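Facilities and Housekeeping Notes
Small waste bins: sizes, liners and floor care

The stock count for February is complete and the old assortment of room bins is being retired in stages. Tratuvby residence has finished its changeover. Clivska and the Colombo annex follow once the remaining liners have been used up. The notes below apply to all buildings and replace the sheet that has been hanging in the supply rooms.

The standard room bin is now a round, one-piece plastic wastebasket with a slight taper and a rolled rim. Lidded and pedal models are withdrawn from bedrooms, laundry rooms and corridors. They remain in kitchens and bathrooms, where food scraps and hygiene waste call for a cover. Wire and mesh bins are withdrawn everywhere. They shed fine dust onto the floor and cannot be wiped out in one pass.

Cream is the preferred color. Gray is accepted where a building already holds gray stock. Do not mix the two in one room.
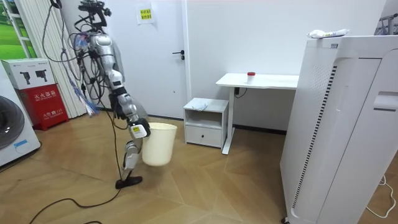

Text: Assunta Guerra, Housekeeping Standards
Filed 16/02/2019 | Section: Rooms and Laundry

A plain wastebasket in cream plastic suits a room with a parquet floor, a washing machine and a bedside cabinet, and most of the questions sent in since the last issue concern rooms of that type. They fall under four headings: position, liners, emptying and cleaning.

Position. A bin stands on the floor against a wall, clear of the door swing. It does not stand in front of a washing machine door, a fire extinguisher cabinet or a heating outlet. The clearance in front of an extinguisher cabinet is absolute and applies to bins, laundry carts, drying racks and cleaning buckets alike. In bedrooms, the bin goes beside the bedside cabinet on the side away from the bed. The open shelf of a cabinet is for the occupant's use and is not a place to store spare liners.

Where blinds hang to floor level, leave enough space for the slats to turn without touching the rim. Vertical slats that rub against a bin will mark within a season, and the marks do not wash out.

Liners. One liner size now covers all room bins. The liner is folded over the rolled rim by two fingers' width and pressed flat. It should not be knotted at the side, as the knot tears when the bin is lifted by the rim. Spare liners are kept in the supply room. The previous habit of leaving a stack under the liner in use is discontinued; the stack traps moisture, and on several rounds at Clivska the bottom sheets had to be thrown out with the trash.

The order placed with Fokstead came to 2,468 liners in packs of 30, with a short pack making up the balance. Supply rooms should draw full packs first and write the date of opening on the wrapper.

Emptying. Lift the liner out and leave the bin standing. If the bin itself has to be moved, lift it clear. Sliding a plastic base over parquet drags grit across the finish, and the resulting arcs were found in 102 rooms during the floor survey. Almost all were shallow enough to buff out. The remainder have been added to the refinishing list and require no action from room staff.

Laundry rooms and rooms with their own machine need a separate check for lint. Dry lint goes into the lined bin. Detergent caps and bottles do not; they go to recycling after rinsing. Damp cloths are hung or sent to the wash, never dropped into the bin or left folded on a cabinet top. A damp cloth on a painted or laminated surface raises the edge within days.

Cleaning. Every bin is wiped inside and out at each occupant change, and otherwise every 3 weeks. Use warm water and neutral detergent. Wipe the underside last and dry it before the bin goes back on the floor. The groove beneath the rolled rim collects dust and is most easily reached with the bin upside down over a sink. Bleach is not to be used on cream plastic, as it yellows unevenly. Old adhesive from price tags comes off with cooking oil and a soft cloth, followed by a normal wash.

A bin with a split rim or a cracked base is replaced, not taped. Return it to the supply room with the room number written on a slip inside. Stained bins in sound condition are reassigned to workshops.

Door notices. Several rooms still display the old waste-sorting sheet on the inside of the door. Please take down that sheet only. Other notices stay in place unless their owner has asked for removal. Tape residue on white doors is cleared with the oil method above, tested first near the hinge side.

Behrouz Hashemi is handling replacement requests for Colombo and Clivska. Requests from Tratuvby go through the supply room on the ground floor. State the building, the room number and the color of the existing bin.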